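Reading time: 5 min

3.2 Laying out the garment

Most published accounts of household folding begin with the first fold. Our participants did not. In the Hasta interviews, carried out in October in homes in the Arrieta district, people spent a good part of the task getting the garment flat before any folding took place, and they talked about this stage more than any other. We call it laying out, and treat it as a separate step from smoothing, which may come before or after it.

The bed was the usual surface. Few of the homes had a table that was both clear and wide enough for an adult jumper with its sleeves out, and those that did tended to keep the table for meals and paperwork. A made bed was always there, at a height most people could manage standing up, and it had the further merit of holding the finished piles until somebody carried them to the wardrobe. Its drawback is softness. A bedspread gives under the hand, so a crease pressed out in one place can come back in another, and participants often worked with a flat palm where on a table they would have used the side of the hand.

Knitwear was laid out differently from shirts. A shirt was nearly always placed buttons down, with the sleeves straight. Jumpers were placed either way up, and the sleeves were left wherever they fell until the body had been dealt with. Figure 5 gives a typical case, a dark jumper in a fuzzy knit on a flowered bedspread. The body is flat, with a soft vertical fold down the middle, and the sleeves lie unevenly, the left one bent and the right one stretched out on a diagonal.

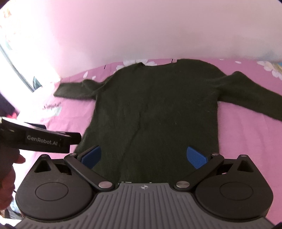

Figure 5. Dark green jumper laid out on a bed, neckline at the far end.

Macarena Cordero objected at this point in the group session that a middle fold should be left alone, as it shows you where to fold next and saves measuring by eye. Others disagreed. For them any line down the front was a fault to be removed, and they would lift the hem and shake it before going further. The two views match two ways of folding. People who fold in half lengthwise are glad of a centre line. People who bring both sides in towards the back have no use for it, and some said it would show when the jumper was worn.

Sleeves caused the most hesitation. The common methods were to cross them over the body, or to fold each one back on itself down the side. Several participants changed method from one jumper to the next without remarking on it. Cuffs were handled with more care than the rest of the sleeve — a cuff left turned under makes a lump in the pile, and with brushed knits the lump was said to leave a mark.

Position on the bed also mattered. Participants stood at the hem end more often than at the neck, and worked away from themselves. Reaching the shoulders of a long garment then meant leaning, and two people placed a knee on the mattress to do it, which pulled the bedspread and undid part of the smoothing. We return to this in section 5, where the same task is compared on beds and on tables.

Comments

Rochelle Whitelaw
My mother did all of hers on the ironing board, sleeves hanging down either side. Did you see any of that?

Itziar Nieto
Replying to Rochelle — one household, and only for shirts. It is in the appendix.

Iñaki Mateos
I am firmly with the shakers. A line down the front stays there all winter.

Contact: Orkano Household Studies | Back to top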